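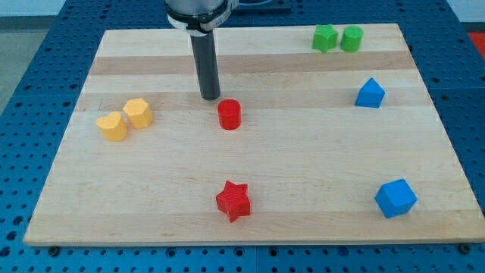

Planning a Bench for a Small Robot Arm
July
By Hauke Hamann

Print this page | E-mail this page

Most people shopping for a first robot arm spend their time comparing arms. Leave some of that time for the table. The table decides how much you can reach, how often you have to set things up again, and a fair part of the final bill.

Start with the top. A perforated worktable with a regular grid of holes costs more than a plain one and is worth it if you plan to change jobs often. You can bolt a fixture down, take it off on Saturday and put it back in the same holes. If the arm will do one job for years, a flat top with a few drilled holes is enough. Ask the seller for the hole spacing and thread before you order any bolts. I bought a box of 17 in the wrong thread and still have them.

For practice work, put a wooden board on the grid and fasten it at the front edge. Wood is kind to the tip of a tool when somebody types in the wrong height. A striped board made from glued strips looks good but can confuse a cheap camera, so if you plan to add vision later, try it with the board you mean to use. Plain colored blocks are all the test parts you need in the beginning. Get pairs in the same color but different shapes, a star and a cylinder in red for instance, and you can test sorting by color and by shape with one set.

Tools for the end of the arm are where budgets go wrong. A straight rod with a flat tip will push and point, and a machinist can turn one in an afternoon. Buy or make that first. Grippers can wait until you know the size and weight of what you'll be picking up. Anneliese Görtz, who keeps the books at our shop in Madville, makes us write down the part weight before she will sign for a gripper. We used to skip that step and have a drawer of grippers to show for it.

What we spent outside the arm itself came to $958. That covered the board, bolts, cable clips, the rod and a used table from a shop closing in Kennedy. Freight on the table was the biggest line after the table. Get the freight price in writing.

Other things to settle before you order:

- Measure the reach from the base to the far corner of the work, with the tool on. Catalog reach is usually given without it.
- Leave 13 inches clear behind the base for cables and for your hand.
- Keep cables clipped up and away from the wrist.
- Check that the floor is level. Shims are cheap, but do it before the table is loaded.
- Ask how long spare parts take. Ours take 6 weeks.
- Put the stop button where you can reach it from your chair.

Keep a notebook with the hole positions for every fixture you use. Letter one side of the table and number the other with paint marker, and the notes stay short.

Related items
Used Tables: What to Look For at the Rudcombe Sale
Sorting Bolts by Thread
Cable Clips Compared
Letter From a Reader in Stanalov: Leveling an Old Floor

Print this page | E-mail this page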